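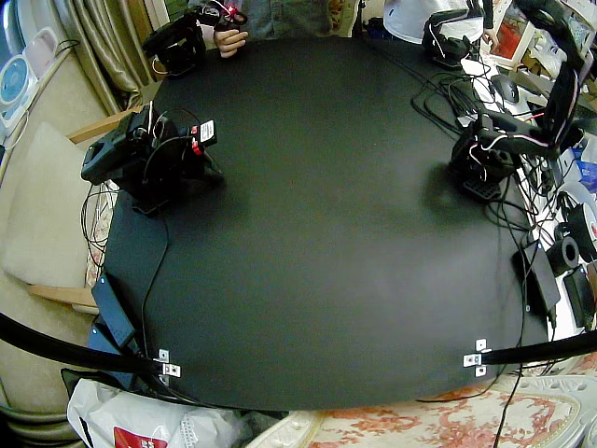
The two arms on the black table, controller in hand at the far side.

From: packing bench lead, Lindgate
To: shopfloor-automation list
Subject: Re: Re: what happens to the bench people?

Hi all,

Sorry for the slow answer, we've been in the thick of it since May and I read this list on my phone at lunch, which is no way to write anything longer than a grocery list. The question was a good one though, so I'm quoting it before I get going:

> We're a small shop, kitting and light packing, and the owner
> came back from a visit to Wallberg all fired up about putting
> a pair of small arms on one bench. I'm not against it. But my
> people keep asking me what their day is going to look like and
> I don't have anything to tell them. Does the job get smaller?
> Do they end up babysitting? And did anyone's pay change? I'd
> rather hear it from somebody on the floor than from the
> brochure.

OK, from the floor then. I've been on benches for most of my working life and I was the loudest complainer in the building when this started, so take it from there.

The first thing that changed was who gets asked. Before the arms, if a kit was laid out badly you grumbled and worked around it, and you could do that for years. An arm doesn't work around anything. So all of a sudden people wanted to know how we pick up a bag of washers, which hand goes first, why we turn the tray. I had a two-hour conversation about the order I put things in a box! It was flattering and also kind of exhausting, and I wish we'd been paid something extra for it, because that was skilled work and it got treated as a chat.
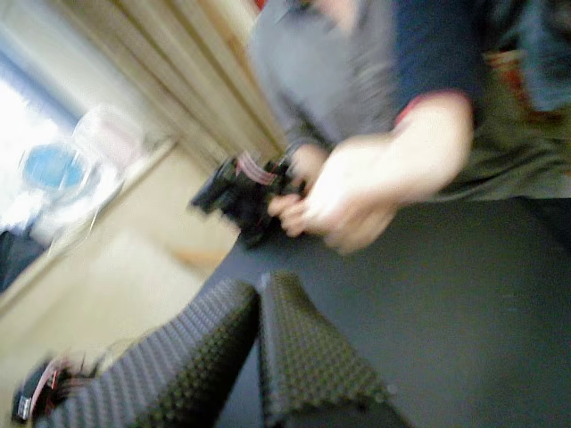
Second thing, and this is my answer to your babysitting question: there's a lot more handling of the equipment than I expected. We run 700 kits on a good shift now. It was 470 when the bench was all hands. But somebody has to get in there and hold things and move things and look at wires, and that somebody is one of us. We pushed hard for it to be bench people and I'm glad we did. The Nasrallah site (same parent company as us) kept all of that with their maintenance crew, and from what I hear their bench folks stand there with their arms folded waiting for someone to show up. That's where the job gets smaller. If you fight for one thing, fight for that one.

There are 8 of us on the bench team. It was 8 before too. Two moved over to the arms for most of the shift and the rest of us do the odd-shaped kits, the rush orders and the returns. We swap every couple of hours, which was our idea, and management came around to it after everybody's neck started hurting from leaning over the table. Get the table height sorted out early, by the way. Ours was set for the machines and we spent a month hunched over before anybody raised it.
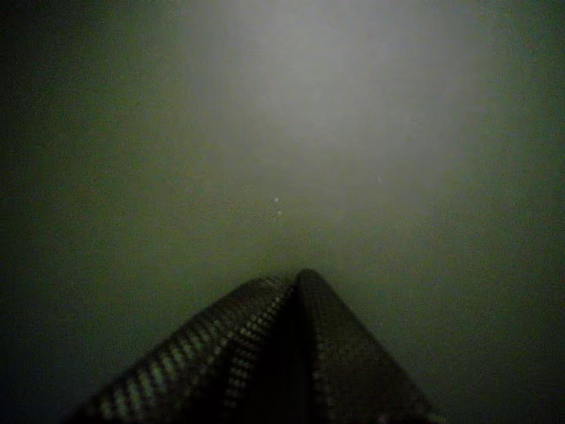
Dull stuff eats more of the day than the exciting stuff. Fingertips, for instance. I had never given a thought to what a grip surface is like and now I have opinions about it, my family is sick of them. Dust matters, light matters. We wipe down at the start of shift and again after lunch, and there's a sheet to sign. Cables are their own hobby. Budget real time for all this and put it on the schedule as work, or it'll get squeezed out of people's breaks like it was with us the first few weeks.

Pay: the two positions on the arms got a small bump, and since we rotate, it gets averaged over the team. That took some arguing and I won't pretend it's a lot. No one was let go. I can't promise you it stays that way, and when my own people ask I tell them the same thing. One person did transfer out because she missed the talking. It is quieter, you don't stand shoulder to shoulder the way we used to, and I miss that part too.

Training was a day and a half from Sillirico, who set up our benches. Good people, but half of it was slides. Ask for all of it at the table. The only bit anyone remembers is when we had the controller in our own hands and could mess up slowly.

Happy to send you our rotation sheet if it's any use, it's just a spreadsheet and somebody colored it in very ugly. Write me off list. Also would love to hear from anybody who's running arms on a night shift, we've been asked about starting one at 10 pm and I have no idea what to say yet.

Packing bench, Lindgate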